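Unit 1302, bay 8

The arm stopped at the second memory slot and would not come back up.

Radwa Belhaj saw it first. She had the teardown queue open on one screen and the wrist feed on the other, and the feed had gone quiet in a way she didnt like. No jitter. No little hunting motion over the socket. Just the gripper, down in the case. 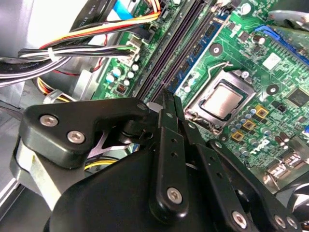
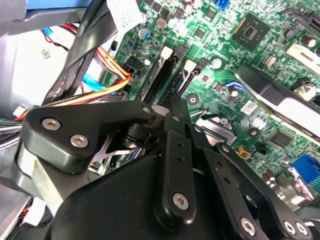 Wrist feed, bay 8: gripper over the green board, both views.

"Moataz. Eight's hung."

"Hung or waiting?"

"Force reads zero."

Zero. He put his coffee down. Zero with the fingers that deep in a chassis meant the sensor was lying, or the cable was gone, and either way the arm had no idea how hard it was pushing.

He was already pulling on the gloves. Trirdale ran 980 machines a shift through this room, old office desktops mostly, pallet after pallet, memory out, processor out, board out. Horobets built the arms. Horobets also built the fault screen, which right now said READY in friendly green letters.

"Don't open the gate," Radwa said.

"It's stopped."

"It says it's ready. Thats not stopped."

His hand on the latch. The manual said the gate switch cut the motors. The manual had said that in May too, at Skotness, and a man there had lost the feeling in two fingers. Moataz had read the report. Everyone had read the report.

He took his hand off.

"Kill it at the wall," he said.

She ran. Past six, past seven, the breaker panel behind the pallet wrap, wrong key, right key. Behind her a sound — small, dry, a click like a pen. Then the drive winding up.

"Radwa!"

She threw the handle. Lights out over half the row. The fans wound down one at a time and then it was only the two of them breathing.

On the floor by the gate Moataz was sitting with both arms wrapped around his knees, gloves still on.

"It moved," he said. "Up, then down. Hard."

"Were you in?"

"No."

"Moataz. Were you in?"

"No. I was looking at it."

She hung her lock on the handle, wrote her name on the tag, and the time, and had to write the time again. Then she called Horobets. There were 2000 callers' worth of music before anybody picked up, and he asked her, very politely, if the screen said ready.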